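From the Grolside Residents' Newsletter

Making the bed, and other lost causes

Several of you wrote in after the March issue to ask what has become of the household column. It has been resting. Kamrul Abeysekara has kindly agreed to wake it up, on condition that we start with beds, a subject on which he holds firm views.

His first is that a big white duvet shows everything. Shake it as long as you like, the creases gather in the middle and stay there. Kamrul suggests pulling from the foot end, both corners together, and then going to put the kettle on.

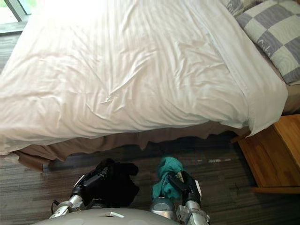
The matter of the skirt

Bed skirts divide households. Those in favour say they hide the base and whatever is living under it. Those against have tried to get the pleats to hang straight. A brown one is forgiving of dust, at least, and if the duvet droops lower at one corner you can call it relaxed.

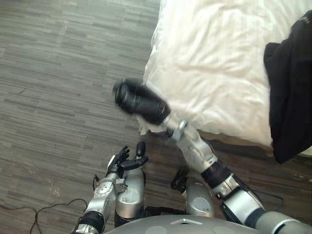

Allow 20 minutes for the whole job, or 30 if there is a fitted sheet involved and you are on your own. Checked pillows go on last, against the head of the bed, where they will stay until somebody wants to sleep.

Next time: airing cupboards. Letters to Kamrul, please, and keep them short - he had four pages on valances last week.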